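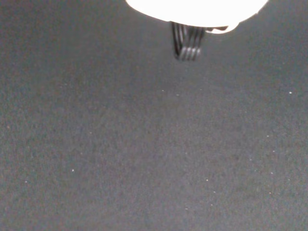

Why Borrowed Cups Don't Come Back: A Study of Cup Lending at Hamdan Campus
Final project report, Environment and Community
Prepared by Randa Sleiman

1. Background

Hamdan Campus has two cafés, Rukudora on the ground floor of the main building and Mutero beside the bus loop. Both used to sell hot drinks only in paper cups with plastic lids. Last year the student union bought 2000 reusable cups and made them available at both cafés. A customer could ask for one at the till, drink from it anywhere on campus and leave it in a collection tub. There was no deposit and no sign-out.

By the start of this project the cafés were running short of reusable cups most mornings. Staff went back to paper once the shelf was bare. The union assumed the cups were being stolen. I wanted to find out where they were going and whether the layout of the scheme had something to do with it.

2. Method

I followed the scheme for two months. The work had three parts. I visited the collection tubs at different times of day and wrote down how full they were and what was in them. I talked to café staff and to students waiting in line, using the same short list of questions each time. I also walked through the study areas, labs and common rooms looking for cups that had been left behind.

I didn't record names or ask anyone to show me what was in their bag. Students in residence were asked whether they had a campus cup in their room, and they could skip the question.
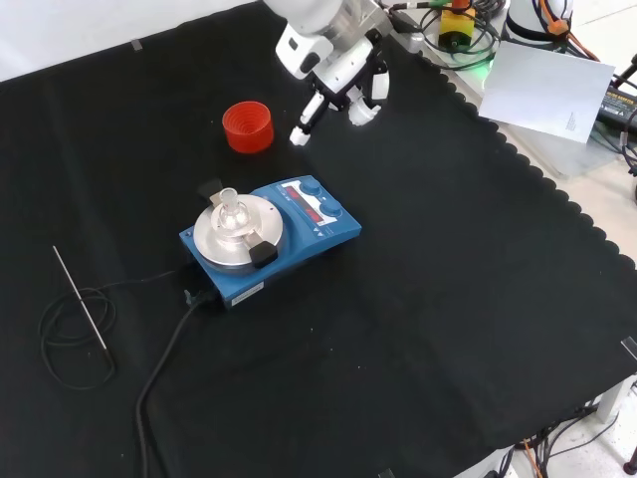 A red cup at a covered work table.

3. Where the cups were

Theft in the usual sense was not a large part of it. Most people who still had a cup said they meant to return it. The common places were office desks, windowsills in the graduate study area, and the kitchens in residence, where the cups had gone into the cupboard with everyone else's dishes. Some residence students didn't know the cups belonged to the cafés. The logo is printed on the base and wears off in the dishwasher.

The four collection tubs were all close to the cafés. This suited people who drank their coffee there, but those people were mostly given a mug anyway. The students who used the lending cups were walking to a lecture or going to the bus. By the time the cup was empty they were at the other end of campus, and there was no tub on their way.

The tub near the bus loop was often overflowing by early afternoon. When it was full, people put cups on the ground next to it or dropped them in the garbage bin. I found reusable cups in that bin on several visits. They were the right colour to be mistaken for ordinary plastic.

4. Washing and storage

Used cups are taken to the Rukudora kitchen and washed in a Valtis dishwasher. The machine handles them well, but it is shared with the lunch service. Cups collected after mid-morning wait until lunch is finished, so a cup returned at 11 am can't go out again before the afternoon. Part of the morning shortage comes from this delay and would exist even if every cup were returned on the day it was borrowed.

Drying was another problem. Stacked wet, the cups stick together and have to be pulled apart, and some crack at the rim. The kitchen has one drying rack that fits them.

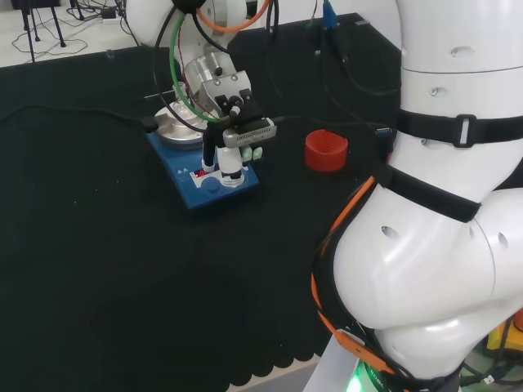

Martim Aguiar, who read a draft of this section, disagreed with me about the delay. In his view the kitchen could run a load before lunch if the tubs were emptied on a fixed schedule, and the trouble was that collection had been left to whoever had a quiet moment. I went back and checked this with the morning staff. They agreed that there is usually a gap in the dishwasher's use before lunch prep starts, and that the cups aren't there in time to fill it. I have changed my recommendations to reflect that.

5. Attitudes to a deposit

I asked students how they would feel about paying a small refundable deposit. Opinion was split. Regular customers were mostly in favour and several had used a deposit scheme elsewhere. Students who bought coffee only now and then said they would go back to paper if they had to pay extra and remember to claim it back.

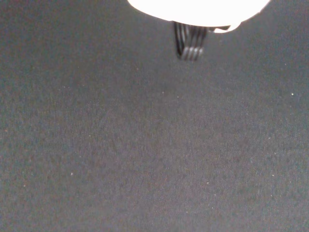
Café staff were worried about the line. Handing back coins at the till takes time, and the busiest period is the ten minutes before lectures begin. They would accept a deposit if it could be handled through the student card, but the card system belongs to a different department and I wasn't able to get a clear answer on cost.

6. Recommendations

Move at least one tub to the far end of campus, near the lecture theatres, and put another in the residence lobby.

Empty the bus loop tub before lunch as well as at closing.

Print the logo on the side of the cup, with the words "return me" in large letters.

Hold a collection week in residence at the end of each term.

Leave the deposit question until the new tub locations have been tried for a full term.

7. Limits of the study

I worked alone and could only visit the tubs between my own classes, so evenings are poorly covered. The people I spoke to in line were already café customers. I have no information from students who bring their own cup or who don't buy drinks on campus.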